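Wolside Bench Handling Data: README

Summary

This collection contains recordings of a robot arm carrying out short handling tasks at the packing and labeling benches of the Wolside site in Dreltwood. It accompanies a study of how the introduction of the arm has changed the duties of bench staff. The collection holds 310 episodes recorded in March. Each episode consists of wrist camera video, gripper position, and a text note entered by the operator on shift.

Scope of the work

The tasks are those that staff formerly performed by hand between other duties: picking up clear plastic items, moving them past or onto bench equipment, and setting them down in a marked area. Transparent items were included on purpose. They account for most of the requests for help logged by operators, and the arm's handling of them has the greatest effect on how often a person must leave other work to assist. 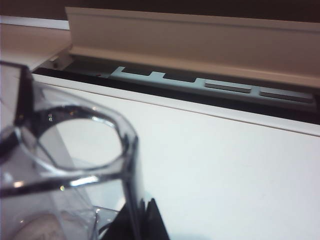
Fovberg Group, Workplace Automation and Staff Practice

Clear plastic held close to the wrist camera can fill a large part of the view and appear out of focus, with bright highlights along its edges. Users training detection models should expect white equipment surfaces to show through the walls and openings of such items. No correction for glare or focus has been applied.

Changes to staff duties

Before the arm was introduced, bench staff rotated through handling work in blocks of 80 minutes. Under the present arrangement, one operator supervises two benches, clears stopped episodes, and records the cause of each stop. Staff reported less repeated reaching. They also reported that supervision requires steady attention and leaves fewer natural pauses for conversation with colleagues. Following these comments, supervision blocks were shortened to 20 minutes, and operators were given authority to pause the arm without prior approval.

No bench position was removed during the study period. Two job descriptions were rewritten, and training in the Warraich control software is now provided during paid hours.

File contents

episodes/ video and gripper position, one folder per episode
notes/ operator notes, with names removed
staff/ summary of written staff comments
splits/ suggested training and test lists

Limitations

The data come from a single site and should not be used to estimate staffing needs elsewhere. Operator notes differ in length and detail. The recordings may not be used to assess the performance of individual employees.

Contact

Requests for access and reports of errors should be addressed to Romana Sýkora, Data Steward, Fovberg Group.

Last revised 19th April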